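Renent Kit Library: Progress Report to the Pruteden Fund
Sorting room and building bar sets, spring through October

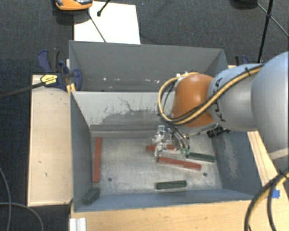

Red and dark green bars in the front bin on the sorting bench, Vurngate.

Where we are

The sorting room is up and running, the bar sets are going out complete again, and we have money left for the part of the plan we were most nervous about. It has been a really good half year, and we're happy to be writing this one!

When we applied, we told you that the building bars were the most borrowed thing in the library and also our biggest headache. Schools love them. Kids make bridges, towers, marble ramps and (at Alvarado, for an entire month) a model of their own cafeteria. Then the sets come home with bars from three other sets mixed in, and the next borrower opens the tote to find a bridge kit that can't make a bridge. Last year we were sending apology notes along with far too many loans.

Your grant of $4000 was for fixing that. We asked for it to set up a proper sorting area in the Vurngate back room, replace missing bars, and reprint the set cards. The first two are done. The third is partly done and is covered further down.

The room

If you visited before the work started, you'll remember a narrow room with shelving on both long walls and a pile of returned totes in the middle. Returns were opened wherever there was a bit of floor. Bars got left on shelves, on top of the paper cutter, in coat pockets.

We took out the shelving on the window side and moved the long wooden bench in from the old print room. It is solid and was already ours, so it cost nothing but a sore back or two. The two gray metal bins sit on it one behind the other, and everything that comes back passes through them. We had budgeted for new plastic trays and are glad we changed our minds. The bins are scuffed and the paint has worn away in places, but they don't slide around when a whole tote gets emptied into them, and the sloping sides make it easy to get at a bar lying against the wall. The money we had set aside for trays went into replacement bars, as agreed in our July email.

We also repainted, patched the floor by the door and put up better lights over the bench. The lights turned out to matter more than anything else on the list. Dark green bars under the old yellow bulbs looked nearly black, and we were forever putting them in the wrong place. With the new lights we can tell them apart at a glance. If any of your other grantees sort colored pieces of any kind, please tell them to look at their bulbs first!

How the sorting goes now

For anyone new to the program, color tells you which family a bar belongs to. Red goes to the Span sets, dark green to the Frame sets. There are other colors in the library, but those two families make up most of our loans and nearly all of our mix-ups, so they are what we concentrated on for this grant.

A returned tote is checked in at the front desk and brought to the back. The contents are emptied into a bin in small amounts. This was a change we made in the second month. At first we emptied whole totes at once, and the bars tangled up like pick-up sticks, one lying across another, so that you had to shift four to reach the one you wanted. Smaller amounts are quicker overall, which surprised all of us. A handful of bars on the floor of a bin is easy to read. You see the colors, you see which ones are lying across each other, and you can work through them without digging.

From there the bars go to their family's rack, get wiped down, and are packed to the set card. The card travels in the lid. Whoever packs the set initials it, and a set with a gap in it goes on the waiting shelf until the gap is filled. We used to send those out with a note. We have stopped doing that completely, and it has been the single most popular decision we've made.

What the numbers look like

We said we would report three figures, so here they are.

Sets in circulation: 181. That is every Span and Frame set we own apart from those on the waiting shelf.

Replacement bars bought: 203. Slightly more red than green. We had expected the opposite, but the Span sets go to younger classes and seem to lose more pieces under radiators and into backpacks.

Sets on the waiting shelf at the end of October: 6. We would love that to be zero, and it probably never will be, but before the grant the waiting shelf was a waiting wall.

We don't have a clean "before" figure for mixed sets. We told you at the start that our old records were poor and that any comparison would be guesswork, and we'd sooner leave it out than dress it up. What we can offer is the loan desk's complaints folder, which has gone from bulging to very thin, and the comments that come back on the return slips. A few favorites:

"Everything was in the box. Everything! We built the long bridge for the first time."

"Please could we keep it another two weeks, they have plans."

"Two red ones came home in a lunch bag, sorry, enclosed."

Alvarado

Alvarado is our busiest borrowing site, and we promised to try something extra there. Each classroom that borrows a set now gets a simple sorting mat to use at cleanup time, with one area for each color. The kids lay the bars out on the mat before they go in the tote. It takes a few minutes, and the teachers tell us it has become a job that children ask to do.

We noticed the difference at our end almost right away. Totes from Alvarado come back with the right bars in them often enough that we can do the check, the wipe-down and the repacking in one go. We'd like to give every borrowing site the same mats. They're cheap to make, and the only real work is cutting and hemming the cloth. One caution from the trial: the first batch had areas that were too short, and longer bars hung over the end and rolled off. The second batch is cut deeper and works much better.

Things that went less well

The set cards are late. We redrew them all with life-size outlines so that a bar can be laid on the card and matched, and this was a great idea until we found that the long outlines don't fit on a letter-size sheet. We tried folding cards, which tore along the crease after a few loans. We tried printing at half size, which defeated the purpose. The version we like is a long strip that rolls up and sits beside the bars in the tote. The Span strips are printed and in use. The Frame strips are drawn and proofread and will go to print this winter.

The wipe-down area needs another look too. We put it at the far end of the bench, next to the racks, and it means that damp cloths and finished sets end up sharing the same bit of surface. A small cart would solve it. We're looking for one secondhand and haven't put it in the budget.

We also underestimated labels. Rack labels, tote labels, lid labels, labels for the shelf that holds the labels. The first ones peeled. The new ones are slid into clear holders and can be swapped when a set changes, and they've held up fine through the summer.

Spending

The biggest share of the grant went on replacement bars, then the lights and the electrical work, then paint and floor repair, then printing. The full sheet with receipts was sent separately. What remains is set aside for the Frame strips, and we expect to use all of it. We're not asking for any change to the budget lines beyond the one you approved in July.

What comes next

Through the winter we plan to finish the Frame strips and get one into every lid, make mats for the sites that have asked for them, and clear the waiting shelf as far as we can. We also want to start on the smaller families, the blue and yellow connectors in particular, which come back in a terrible jumble and will need something finer than the bins.

We've had a request from a group of teachers for an open afternoon in the sorting room, where they could bring mixed-up sets of their own and use the bench. We love this idea. Plenty of schools bought the same bars years ago and have cupboards full of them that don't get used because no set is complete. If we can help them pull two or three working sets out of a cupboard, that's more building going on in more classrooms, and it costs next to nothing. We'll try one afternoon in the spring and tell you how it goes.

You're very welcome to come by Vurngate whenever it suits you. Mornings are best for seeing returns come through, and afternoons are when the packing gets done. Use the side door, as the front one sticks.

With many thanks from all of us at the Renent Kit Library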